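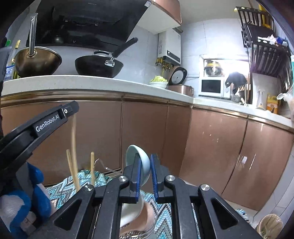 Pads, pivots and the weekly check: notes for the Skillau maintenance evening

Slide 1. What the talk covers

Say up front that this is a talk about one hand-held gripper and how we keep it in working order. Anyone who came for policy training can still make the other room.

Bowl rim between the blue pads on the slide. Leave it up while people sit down. Ask who would sign off a gripper on the strength of a picture like that. I wouldn't. A held bowl tells you the jaws closed on something. It says very little about the pivots.

Slide 2. The pad claim

Drarkener sells its replacement pads as good for 2000 closings. I have asked them twice what was being closed on. No answer I could use. A foam block on a bench is one thing, glazed bowls and chopsticks in a kitchen are another, and I suspect the number comes from the foam block.

We now pull the pads at 300 closings and look at them under a lamp. That is our number and it came from our kitchens, so please don't take it home as a standard.

What to look for:
- ribs rounded over at the tip end
- a shiny patch where rims always land
- any corner that lifts with a fingernail
- grit packed between ribs

Swap left and right together. I know the good one looks fine. Two pads with different wear pull a thin object sideways as the jaws meet, and then somebody spends an afternoon recalibrating a tool that needed a new pad.

Slide 3. Cleaning

Warm water, a drop of dish soap, soft toothbrush along the ribs. Dry overnight. The Drarkener leaflet recommends their own cleaner. We ran it next to dish soap for a month and I couldn't tell the pads apart. If someone in the room has data saying otherwise, I'd like to see it.

No alcohol on the pads until you have tried it on an old one. Cooking oil is the usual trouble in kitchens. It creeps under the pad edge and the adhesive lets go a week later, long after anyone remembers the frying.

Slide 4. Pivots

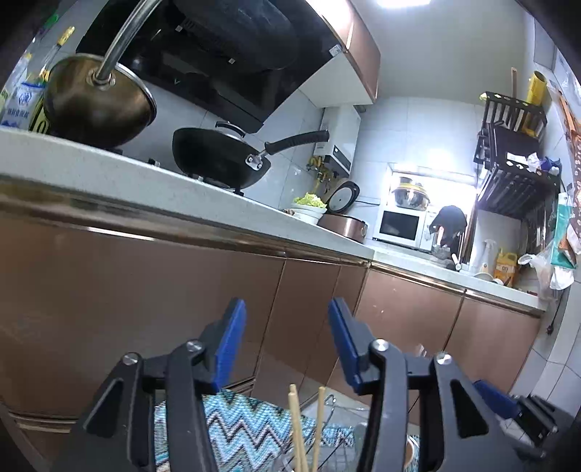 Page last changed: March 25, 2025

Jaws open here, chopsticks standing in the gap. Point at the round silver screws on the linkage, four on each jaw, and stay on this slide for the rest of the section.

Test for play like this. Hold one jaw still at its base. Rock the tip of the other with two fingers, in the plane of the jaws first, then across it. Anything over 2 mm at the tip and the tool comes out of use. Do it with the jaws open and again with them half closed. Half closed is where ours misbehaved last September, and fully open it felt perfect.

Then the screws. People reach for the driver too early. Overtightened, a pivot binds, and a binding pivot shows up as "operator fatigue" in the session notes. (Pause. Somebody always nods.) Snug, back off a hair, check that the jaw swings through its whole travel, paint mark across the head so you can see next week if it moved.

Threadlocker: the mild kind, and keep it off plastic. I have read forum posts swearing it never harms printed links. I have also had a link craze. Make up your own mind, but test on a spare.

Slide 5. The closing test

Chopsticks first, then a bowl rim. A thin stick finds misaligned pads much faster than anything wide. Close slowly and watch whether the stick stays upright or rolls toward one side. Repeat at the tips and again deeper in the jaws.

Our whole check takes 30 minutes with a pad change. The Tanabe workshop told me they do theirs in five. Their log has no entries for play at all, so I have my doubts about what is in the five.

Slide 6. The log

We keep ours in Fivel. It is a decent log and a poor judge. It will show a green tick when every box is filled in, including when every box says "OK" in the same handwriting, so to speak. I turned off the health score. I couldn't find out how it was worked out and people had started quoting it to me.

Write down: pads changed or kept, play at the tip as a measurement, which screw had moved, what you closed on. A line reading "gripper fine" gets sent back.

Slide 7. Questions I expect

Can you regrind worn pads? Tried it. The ribs came out uneven. Buy new ones.

Does storage matter? Jaws slightly open, pads touching nothing. I can't prove it helps, and it costs nothing.

Would a sensor catch the play earlier? Maybe. Show me one that beats two fingers and I'll put it on a slide.

Leave the spare linkage on the front table with the driver next to it, and let people find the loose screw before they go.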